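Arm stalls every time it reaches over the sink divider – sim cell upkeep

Forum: Simulation and bench cells

sillemik
I look after our kitchen cell in simulation, the one we use to try out pick and place jobs before anything gets near the real arm.

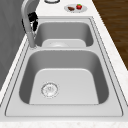 So the job is simple enough on paper. Go out over the sink, pick the strawberry up off the plate at the back, bring it home and put it down in the near basin. It ran fine all through August. Then I updated the collision shapes and now the arm gets as far as the tap and stops dead with a contact fault. I've run it 100 times overnight and it faulted on 20 of them, always on the way out, never on the way back. I've been through the joint limits, the gripper settings and the planner timeout and I'm out of ideas. Anyone had this?

plovadel_unnur
What did you use for the tap? If you let the tool wrap it in a single convex shape you'll have filled in the whole hook of the gooseneck. The planner thinks there's a solid lump there, and whether it faults depends on which side it happens to go round.

sillemik
Oh. Yes, single hull, I just ticked the box for everything. But wouldn't it fault every single time then?

plovadel_unnur
Not if your start pose is jittered. Some starts clear the lump, some clip it. Split the tap into a few pieces – base, upright, the curved bit, and the black lever on its own. People always forget the lever and it sticks out just where the wrist wants to be.

Jytte_N
I'd leave the tap alone, personally. We had the same fault on our Trukari arm and I spent two days cutting meshes into bits before I found the padding had been reset to the default by the update. Check that first, it takes a minute. Splitting the mesh slows everything down and you'll be living with it for ever.

plovadel_unnur
It doesn't slow it down in any way you'd notice, it's a handful of shapes. And turning the padding down to squeeze past a badly made hull is how you end up bending a wrist on the real one.

Jytte_N
I didn't say turn it down, I said check it. If it's been reset it wants putting back to whatever it was before. Bit of a difference!

vedis.b
Can I ask about the bowls while we're here? Sille, if you ticked single hull for everything then your sink is a hull as well, and a hull of a sink is a slab. You've got no basins as far as the physics is concerned. Your strawberry is going to sit at deck height looking very silly.

sillemik
Ha, well, that explains something else. The place step has been marked as done but the berry ends up hovering level with the rim. I'd put it down to the viewer being daft.

vedis.b
It's the slab. Build each bowl out of flat boxes, four walls and a floor, and put a thin one in for the divider. Don't bother modelling the drain holes, just leave the floor flat. I round the corners off with an extra box set at an angle, but that's me being fussy.

Jytte_N
OK, the bowls I agree with. Those do need redoing.

kolbrun_th
Coming at this from the maintenance side. Whatever you change, write it down with the version of the cell file next to it. We keep a plain text log in the same folder and it has saved me more times than I can count. Mine from this morning says 2023-11-02, tap hull split, padding checked, arm rehomed, and then my initials. Also rehome after you reload the shapes. The old contact list hangs about in memory on our setup and you can get ghost faults from objects you've already deleted.

sillemik
Didn't know about the rehoming, thanks. Right, here's what I've done. Padding first (sorry Unnur) and it HAD been reset, it was 2 mm and now says 15. So Jytte was right that it had changed, but it had gone up, and that can't have been helping next to the tap. Put it back to 2. Then I reloaded, rehomed and ran a short batch and still got a fault, same spot. Doing the tap in pieces now.

plovadel_unnur
Told you :) Keep the pieces overlapping slightly so there isn't a gap at the joins.

Jytte_N
Half a point each then. I'd still want to see it run overnight before I believed it was the tap.

sillemik
Tap's split, lever is its own box, both bowls rebuilt the way Védís said. First few runs have gone out and back with no fault and the berry is now down on the floor of the near basin where it belongs. Leaving a full batch going tonight. Does anyone keep the plate as a fixed object, by the way, or do you let it move? Mine slides a bit when the fingers brush the edge.

vedis.b
Let it move, but check the friction. Ours was set to next to nothing when we first loaded it.

kolbrun_th
We fix ours. Depends if you care about the plate.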